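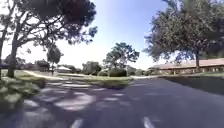 Campus loop, road section coming up to the median island. Shade on the left half, open light on the right.

December 11, 2019 — drivable surface mask, shadow false positives

Replayed the loop log through the Yook segmenter with last month's weights. Out of 1,547 images, 60 have the mask broken up badly enough that the planner would have asked for a stop. Nearly all of those are dappled shade. The bright blotches get labeled "curb/other" and the costmap fills up with little islands.

Tried two things:

Gamma on the input before inference. Helps in the shade, hurts near the sun. Dropped it.

Vote over the last 13 masks, warped by odometry. Stop requests went down a lot. Cost is lag on real obstacles, so the vote only applies to the surface class and lidar hits bypass it.
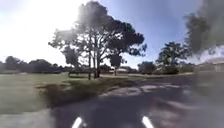

The path section is a separate problem. The asphalt edge is ragged and runs into the rough grass, and the mask boundary wanders from one image to the next. The Vurnum planner follows the boundary, so the heading command wanders too. I widened the edge margin by one cell and put a rate limit on the lateral offset. Replay looks calmer but replay isn't closed loop, so no claims yet.

Orathai Thepsuriya thinks the front body mask is stale — it was drawn before the camera mount moved. Need to redraw it and rerun both sections.

Branch is shade-vote on the Ullholm repo. Config diff not pushed.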